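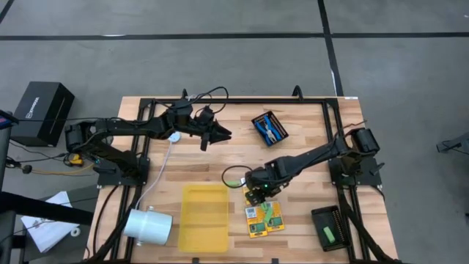 December 7, 2022 - The bench, the yellow packets, and a long day indoors

Rain before breakfast and rain after it, and I had my coffee standing up at the kitchen window because I'd promised myself I would get down to the workroom by eight and sitting down would have been the end of that. I was there by twenty past, which for a dark morning in Kotham I will call a success.

I have been meaning to write about the bench for weeks now, and tonight my feet are up and there's soup left, so I will. It is the nicest thing in the workroom by a long way. The top is all narrow strips, tan and cream and brown, running from left to right like a very well-behaved piece of corduroy, and in the mornings I find myself looking at it when I ought to be looking at my list. My grandmother had a bread board a little like it (smaller, of course, and with a burn on one side where she set down the kettle in some long-ago June and never heard the end of it from my grandfather). I think that's half the reason I said yes when the bench came up for sale over in Prurnport. I paid $100 for it and drove home feeling like a thief.

The other half of the reason was the floor. When we had the floor done, that plain smooth gray, I liked how clean it felt and then, after a week, missed having some color in there. Gray floor, gray sky, gray me. A light wood top warms it up more than I would have guessed, and now I catch myself sweeping under there with real affection.

Today was meant to be for the yellow packets. They came from Pruvost in one big carton with the rest of the December things, and I've been walking around that carton since it arrived, lifting the flap and putting it down again. They're cheerful, I'll give them that, yellow and orange together, with green toward the bottom. On the striped wood they look like a fruit stand. I had three of them out in the middle of the bench, one up and to the left of the other two, and one of the front pair sitting a bit crooked, and a bright green piece lying right across that pair. I'm a straightener by nature. I straighten magazines in waiting rooms, and I once straightened a stranger's place mat. But I liked the crooked one and let it be until after lunch.

The little black tray was over toward the right-hand side of the bench, at an angle too, now that I think of it, so perhaps I am softening with age. I bought it for paper clips. It has held paper clips for possibly one afternoon of its life, and after that it was buttons, then cough drops, then a key that fits no lock in the building. I'm fond of it. A small tray makes a big table feel looked after.

There was also the matter of the little white label on the far right corner. Every time I wipe the bench down I think I should peel it off, and I get a fingernail ready, and then I worry about the sticky patch it would leave behind on that good wood and decide to ask somebody about it first. I haven't asked anybody. Orange oil, my aunt would have said - she said it about everything, including a sprained ankle.

Lunch was the end of the lentil soup with too much pepper. I ate it on the step inside the back door, with the door open a hand's width so I could smell the rain, and read four pages of my library book, the same four pages as yesterday, I suspect, since I knew what the lady was going to find in the piano stool. I should return it. It's the sort of book I like having near me more than I like reading.

In the afternoon I turned to the shelves. I've been putting off ordering the Storix boxes because I can't decide between the low ones and the tall ones. The low ones would let me see everything at a glance, and the tall ones would let me hide everything, and I know myself well enough to know which one I'd be happier with and which one I ought to buy. I measured the shelf twice and wrote the number on the back of my hand, then washed my hands. So that will be tomorrow's job all over again. I did write down that the low ones have to come forward an inch or they knock the pipe, so the trip wasn't wasted.

Then the accounts, briefly. December always makes me nervous with the heating, but after the insurance and the Pruvost bill there is $2,025 left to get us through to the new year, and that's a kinder number than last winter's. I read it over with my finger under it, the way I used to do sums in school. I allowed myself a cookie. I allowed myself a second one when I remembered that the car will need tires, and I don't think that is how rewards are supposed to work.

It was dark by the time I'd finished. I went around turning things off, and stopped to run my hand along the near edge of the bench, where the strips are so smooth, and had one of those quiet, thankful spells I get in December. I thought about my grandmother and her bread board, and how she'd have wanted to know straight away what it cost, and then told me I had paid too much, and then told everybody on her street about it for a month. She lived to be 91 and never once let anyone else cut the bread. I wish I knew where that board went. One of the cousins must have it, and I hope they're using it and haven't hung it on a wall.

I did mean to start on the Christmas cards tonight, too. The box is right here by the lamp, and the good pen, and the address book with the elastic around it. But the rain has started up again against the glass and the chair is very comfortable, and I've written all this instead, so the cards will have to wait their turn.

For tomorrow, before I forget: measure the shelf again and put it on PAPER. Library book back. Ask about the white label. Orange oil, just in case she was right. And more lentils, the small brown kind, and go easy with the pepper this time.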